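Toast: settle something for us
Posted by wissam_h in Breakfast & Bread, January, 7:14 am

wissam_h
My brother-in-law stayed with us over the holidays and informed me, in my own kitchen, that I have been making toast wrong for my entire adult life. His position is that toast should be made in an oven, on the rack, flipped once. My position is that I have to be at work. He also butters it while it's still on the rack, which I didn't know people did and would like to stop picturing.

So. Slot toaster or oven? And is there any point spending real money on a toaster? Ours is a Bitar from a yard sale and the dial goes to 7, of which 1 through 4 are warm bread and 5 through 7 are a house fire.

lamontf
Your brother-in-law is right and I'm sorry for your loss. An oven dries the whole slice out evenly, so you get crunch through the middle. A slot toaster scorches two faces and leaves the inside like a damp sponge. Some people enjoy that. Some people enjoy bowling.

thu_thai
Damp in the middle is the POINT. If I wanted crunch all the way through I'd eat a crouton. Toast has an outside and an inside, same as a baked potato.

lamontf
A baked potato takes an hour in an oven, so thank you for making my argument.

afaf.n
I've had the two-slot Lellska for six years and it does bagels, frozen waffles and ordinary sandwich bread without complaint. It does not do my sourdough, because my sourdough is shaped like a shoe and the slots were designed by someone who has only seen bread in cartoons. For that I use the broiler and stand there watching it. You cannot look away from a broiler. I've looked away twice.

As for the money question, I paid 68 dollars and wouldn't pay more. There's a Flarnska now that costs 200 and has a touchscreen. It asks you what kind of bread it is. I don't want to be asked.

tmatar
I have the Flarnska. It's fine. You tell it once and it remembers. Also it has a countdown, which sounds silly until you've got eggs going.

afaf.n
Does it remember when you switch from white to rye?

tmatar
It remembers white.

wissam_h
This is very helpful and I feel worse. Can anyone speak to the dial numbers? I always assumed they were minutes. My wife says they're just "numbers."

thu_thai
I thought minutes too until I timed mine. Setting 2 took longer than two minutes from cold, then a lot less on the second round, because the thing was already hot. So the first person down to breakfast gets beige and the second one gets charcoal. I'm always second. My kids have worked this out.

Also fresh bread and old bread are completely different animals. Day-old browns faster and better. I will not be taking questions from the fresh bread people.

lamontf
Fresh bread person here. It's because you buy that fluffy stuff with sugar in it. Sugar browns fast whether it's fresh or old.

thu_thai
I said I wouldn't be taking questions.

lamontf
It was a statement.

tmatar
My actual opinion, since we're doing this: even brown from edge to edge is overrated. Everybody chases it. I want a dark corner. I want to know it was near something hot. 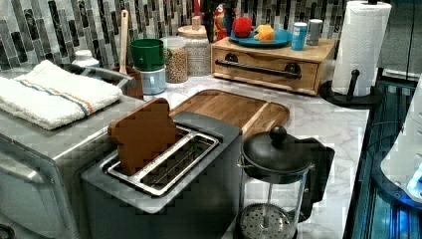 And if you only want one slice, put it in the side marked for one slice. A lot of toasters have a little line or arrow by that slot. I owned mine for years before I noticed, and then I read the manual, and then I was ashamed.

afaf.n
Mine has no line. I've been going left out of habit.

wissam_h
Mine had a line but somebody put a price sticker over it. Mystery solved, I suppose. One slice in the correct slot on 4 this morning came out as something I would describe as toast. I've sent my brother-in-law a picture. He replied "bottom looks pale."

lamontf
I like him more every post.

thu_thai
Before you buy anything, empty the crumb tray. I'm guessing yard sale toaster plus "5 through 7 are a house fire" means you're mostly cooking a previous family's crumbs.

wissam_h
There's a tray?

afaf.n
Oh no.

tmatar
Unplug it first. Do it over the sink. Report back.

wissam_h
Reporting back. There was a raisin in there with some history to it. Dial now goes 1 to 5 before anything smokes. Keeping the Bitar, not telling the brother-in-law. Still can't get on board with buttering it on the rack though, where does the butter GO

lamontf
On the floor of the oven. You clean it in the spring.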